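4. Sorting bench and test objects

Author: Cyprian Baran
Module report, submitted Sep 14, 2018

4.1 Bench layout

The bench is a light wooden table with two grey metal bins placed edge to edge. We call the front one Kirnik and the back one Plistier, after the names used in last year's report. Both have sloped inner walls, so small things tend to slide back towards the floor of the bin. The bins are held to the table with blue bar clamps. In March we tried tape, and the bins moved by 13 mm over one afternoon.

The bins are second-hand and the floor of Kirnik is badly scuffed. I thought about repainting it but left it alone, as a plain floor would have made this year's results hard to compare with the older ones.
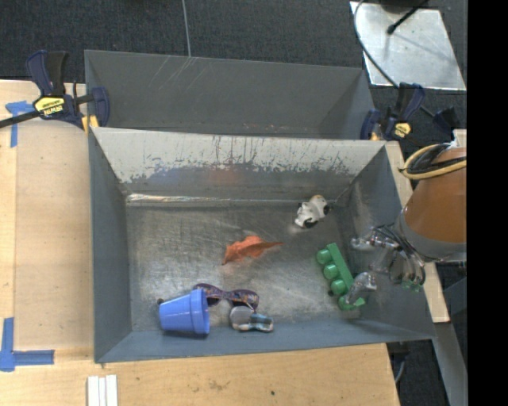

Figure 4. Front bin with the mixed set, and the clamps at the back corners.

4.2 Choice of objects

The set was picked from a box of 53 household items and toys. I wanted things that differ in stiffness, outline and surface. The blue plastic flower pot is hollow and rolls when it is on its side. The sunglasses were kept folded for every run. The leaf is the lightest item and the easiest to damage, so a spare was kept in an envelope. The green toy block with studs is the stiffest of the set and has the clearest shape. The small white toy with black markings was added late, after Cabral (the first soft toy) lost a seam.

Objects were put in by hand with no fixed pattern. They were allowed to touch or overlap.

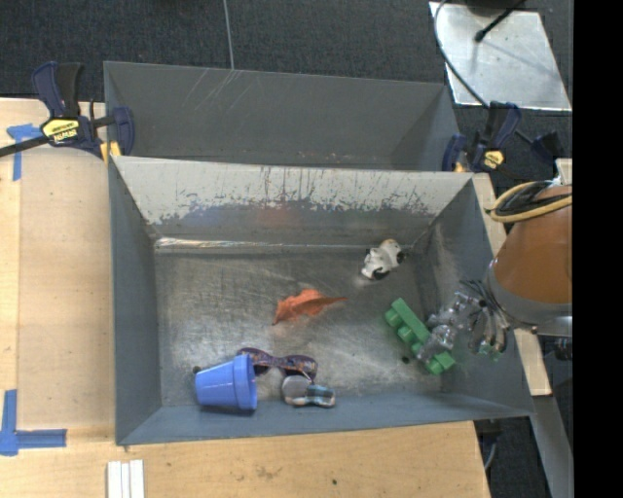
Figure 5. Green block at the right of the front bin, leaf near the centre.

4.3 Record keeping

Each layout was given a number and written in the Clesteck log sheet, with the items listed from left to right. There are 96 layouts in the log. Four have no item list and were left out of the tables in section 5.

The patterned sunglasses gave the most trouble in the written log. Two of us named the colour differently on different pages, once as purple and once as brown. From layout 37 onwards we wrote only "sunglasses". The same was done for the leaf.

4.4 Problems with the bench

Dust and scratches on the floor of the bin made very small items hard to find in the photographs.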